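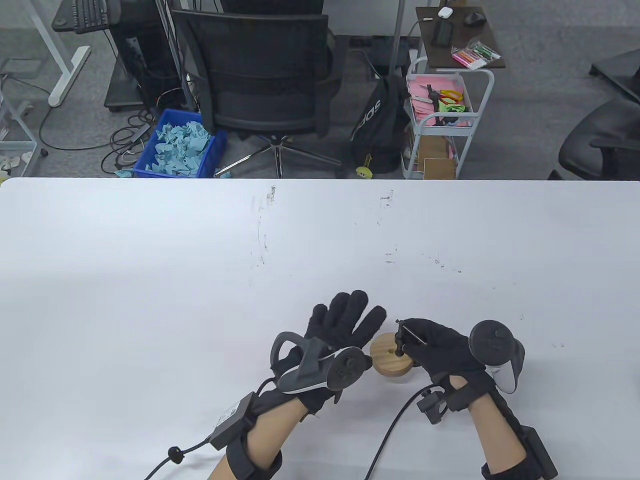 白色台面上的圆形木块与细金属杆。

**Trelon 推出圆木片手工组装套件,十月起在 Osdale 发售**

Osdale 讯:手工用品品牌 Trelon 宣布,旗下首款圆木片组装套件将于十月上市。套件面向成年初学者和办公室兴趣小组,全部步骤可以在一张普通桌子上完成,不需要电动工具,也不需要胶水。

套件以中心带孔的圆形木片为基本零件,配有木销、连接件和一把手动小工具。使用者把木片逐一穿接、压紧、拧固,可以做成杯垫架、线轴架、小型置物座等日用品。每盒装有 28 片圆木片,附一本图文说明书。

木料由 Grandville 的一家锯木坊供应,出厂前经过打磨,表面不上漆。Trelon 表示,保留原色是试用者提得最多的要求,许多人希望自己决定上油、上蜡还是不作处理。不同批次的木纹和深浅会有差别,不属于质量问题,也不在退换范围之内。

产品定型之前,Trelon 与 Sokol 设计工作室合作,在一间办公室里进行了试装。试装选用白色桌面,方便看清小零件的位置。参与者大约 50 人,多数此前没有做过木工。试装后,说明书改动较大:原来的整页装配图拆成了分步小图,每一步只画当前要用的零件,文字说明移到图的右侧。

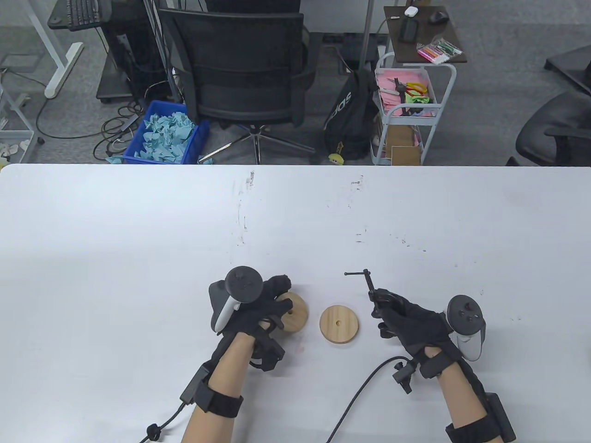

拧固是初学者花时间最多的环节。木片一旦放歪,连接件就会斜着进孔,再拧下去容易把孔边压毛。新版说明书建议先把木片平放在桌上,对准中心孔,用手把连接件旋进一小段,确认垂直之后再换工具。遇到阻力时应退回重来,不要加力。需要把木片立起来操作时,用另一只手握住边缘,手指避开孔的正后方。

套件中的手动工具也作了调整。早期样品的手柄偏短,连续使用时手指容易发酸,量产版加长了横柄。工具头的尺寸没有变化,早期样品的使用者可以继续使用原来的连接件。

木片孔径也有一处修改。试装中有人反映木销过紧,量产版把孔径略微放大,用手即可压入。已经压入的木销如需取出,可从背面用细杆轻轻顶出,下面垫一块软布,以免划伤桌面。

在桌面准备方面,Trelon 建议留出两块区域,一块放待装的木片,一块用于操作。小连接件最好先倒进浅盘,避免滚落。浅色桌面容易留下擦痕,介意的使用者可以铺一张厚纸或切割垫。

**供货与购买**

首批产品在 Osdale 的 Trelon 门店出售,Grandville 的两家合作文具店同期到货。兴趣小组和公司活动可以订购团体装,每箱 50 盒,另附备用连接件和两本大字版说明书。团体装须提前预订,由门店确认数量后安排发货。

单独的木片补充包和工具将在套件上市后陆续供应。说明书电子版会与产品同步发布,供购买前查阅。

**安全提示**

套件含有小零件,不适合幼儿使用。未上漆的木片应避免长时间浸水,存放在干燥处。发现木片有裂纹时请停止使用,并凭购买凭证到门店更换。

**关于 Trelon**

Trelon 是一家设在 Osdale 的手工用品品牌,产品包括木制组装件、手动工具和桌面收纳用品。

**关于 Sokol 设计工作室**

Sokol 设计工作室从事日用品结构和说明书设计,负责本套件的零件结构与图文编排。

媒体如需样品,请与 Trelon 门店联系,并注明刊物名称和收件地址。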